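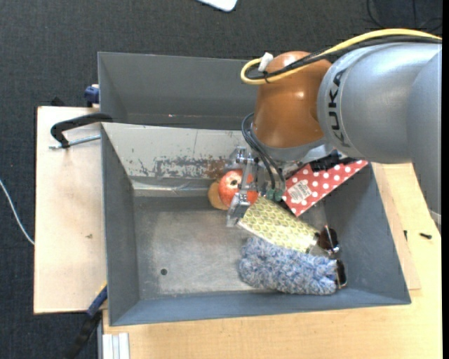

Gripper on a KUKA arm at the bin station, Lumanlan test cell.

Brokmont sets 400-hour service interval for picking cell

Brokmont has issued a revised maintenance schedule for the Mitell bin-picking cell at Lumanlan. Gripper linkages and finger bolts will be checked every 400 hours, and hoses at the wrist replaced after up to 3000. Bin clamps are retightened at each check.

"Cable slack is set with the arm at full reach," said Mitiku Demissie, service engineer. The work takes one technician eight minutes.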